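The long life of a kitchen worktop

Last updated: October

The worktop is usually the last thing chosen and the first thing to show its age. People spend months on cupboard doors and handles, then pick the surface from a sample the size of a playing card while a fitter waits for an answer. A few years later there is a pale ring beside the kettle and a dark patch behind the tap, and the question of what to do about it comes up every time somebody wipes down.

Solid wood has been in and out of fashion for as long as fitted kitchens have existed. It was ordinary in sculleries, where it was scrubbed with soda until the grain stood up in ridges. Plastic-faced boards pushed it out, because they were cheap and needed no care. It came back with the farmhouse look, went away again when everyone wanted stone, and is now being bought once more, mostly by people who want something they can mend.

Most wooden worktops are made from narrow strips glued side by side. A single wide plank moves a great deal as the air in a room changes, and will cup or split if it is held down hard. Strips cut from different parts of the tree pull against one another and the whole panel stays flatter. It still moves. Wood takes in damp air and swells across the grain, then shrinks when the heating goes on, and a fitter who screws it down tightly at every point will be called back in the spring.

At Vamside, a joinery shop that makes worktops and very little else, the strips are left in the workshop for several weeks before they are glued. The shop sells oak, beech, ash and maple. Oak is the one people ask for by name. It is hard and handsome, but it contains tannin, and a wet steel tin left on it overnight will leave a blue-black mark. Beech is cheaper and very even, and dislikes water more than the others. Ash has a bold grain. Maple is close and pale and shows every spill of beetroot.

The shop's standard panel is 20 mm thick, fixed over a base board, and there is a heavier one for islands. Customers tend to want the heavier one everywhere. The shop tries to talk them out of it, as a thick top weighs a lot, costs more and lasts no longer if the finish is neglected.

Finish is where most of the arguments are. Varnish makes a film on top of the wood. It keeps water out well until it is cut or chipped, and then water gets underneath and the film lifts. Putting that right means sanding the whole length back. Oil goes into the surface and wears away slowly, so it has to be topped up, but a bad spot can be dealt with by itself. Hard wax oil sits somewhere between the two and is what many fitters now use by default.

Bélanger, a small firm that repairs worktops in people's homes, does most of its work around sinks. The cut-out for the sink exposes end grain, which drinks water like a bundle of straws. If the cut edge was never sealed, the wood blackens from underneath, and by the time it can be seen from above the damage goes deep. The firm charges a £200 minimum for a visit and will turn down a job if the strips have begun to come apart. A fresh length let in beside the sink is possible, although new wood next to old takes a year or two to settle to the same colour.

Scorch marks are easier. A shallow one comes out with a cabinet scraper and some patience. Dents can often be raised with a damp cloth and a warm iron, as long as the fibres have been crushed and not cut. Knife marks are usually left alone, and most owners stop seeing them.

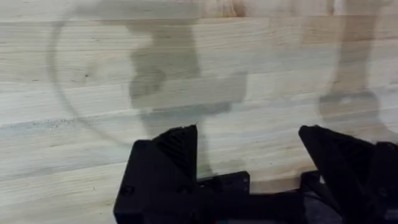
How often does an oiled worktop need to be oiled again?

Every few weeks in the first months after fitting, then 2 times a year for most of the run, with extra coats near the sink and hob. Drip a little water on the surface. If it beads, the oil is still doing its job, and if it soaks in and darkens the wood, it is time for another coat.

The coat itself should be thin. Wipe it on with a lint-free cloth, leave it for the time given on the tin, then rub off whatever has not gone in. Oil left standing on the surface turns sticky and picks up crumbs. Cloths used for oiling can heat up and catch fire if they are screwed up in a bin, so lay them flat outdoors to dry or soak them in water first.

For daily cleaning, warm water and a little washing-up liquid are enough. Bleach and scouring powder strip the oil. Dry around the taps last thing at night, and lift the washing-up bowl and dish rack now and then so that the wood beneath them gets some air.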